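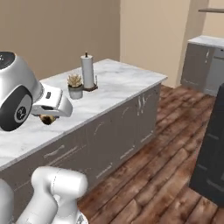 How to plan and budget for a countertop robot arm before you spend a cent on hardware

If you've got as far as reading this, you've probably already priced an arm, had a small lie-down, and started wondering whether it would even fit where you want it. Good! That is exactly the right order to worry in. I've helped set up kitchen manipulation benches for a teaching lab and a small product team now, and in both cases the money that hurt was never the money on the first quote.

What follows is the way I'd go about it today, starting in simulation and ending with a purchase order you can defend to whoever signs it.

Step 1: Write down the job in one sentence

Mine was "pick up small food items from an island bench and put them somewhere else on the same bench." Dull, I know, but every later decision leans on it. A bread roll weighs next to nothing, so payload hardly matters and you can stop looking at the big arms straight away. Reach matters a great deal, and so does how the gripper comes down on something low and round without knocking into the benchtop.

If your sentence has the word "and" in it more than once, you're budgeting for more than one project. Split it up.

Step 2: Model the room you have

Get the tape measure out and build the room in your simulator before you ask anyone for a price. Put in the island, the far cabinets, the walkway between them and anything tall that the arm could swing into. Please don't leave the benchtop bare, either. A paper towel holder and a pot plant are the sort of thing that lives in a kitchen, and a path that looks lovely over clear marble can look rather silly once there's a succulent to get around.

Our first model had the walkway too wide by the depth of a door handle, and I only noticed when I went back to check something else entirely. Measure to the handles.

Step 3: Test reach with the arms on your shortlist

I had two arms on mine, the Venico and the Demex, and both came with models we could load. Place the base where you'd really bolt it, then run your one-sentence job from the near edge of the bench to the far end. Watch the elbow as well as the gripper, as it tends to wander out over the floor just where a person would be walking.

Make a note of:
The furthest point the gripper can reach while still pointing straight down
How far the elbow swings into the walkway
Where the cables would have to run
Whether cupboard doors can still open with the arm parked

The Venico reached further, but the Demex folded up much more neatly, and in a narrow room that won me over. Your kitchen may say otherwise.

Step 4: Build the budget in layers

Start with the arm and gripper, then add mounting, power, guarding, cameras, spare fingers, freight and somebody's time. On our job the arm and gripper together came to roughly 65 per cent of the total, and I've seen people put down the whole lot as arm and then go very quiet in June when the freight bill lands.

Little things do add up. A replacement set of finger pads from Wragg was $194 before tax, and you will want a spare set from the first week. Soft pads wear, and crumbs get into everything.

Step 5: Ask for quotes with the simulation attached

This is my favourite bit. Send the supplier your room model, or a few renders if they can't open it, along with your sentence from Step 1. Sterholm came back to us with a different mounting plate altogether, cheaper than the one we'd asked about – and they spotted that our base would have blocked a drawer.

Ask each supplier for the lead time, the warranty on the gripper separately from the arm, the cost of a call-out, and whether software updates are included after the first year.

Step 6: Hold some money back

Keep a bit aside for the difference between simulated bread and real bread. Contact with soft, squashy things is hard to model well, and you may find yourself wanting another set of fingers or a better camera once you're on the real bench. I'd put this on its own line, labelled plainly, so it doesn't get nibbled away by the other lines.

Once the quotes are in, load the final mounting position back into your model and run the job one more time before you sign. Ours took an afternoon, including the cup of tea.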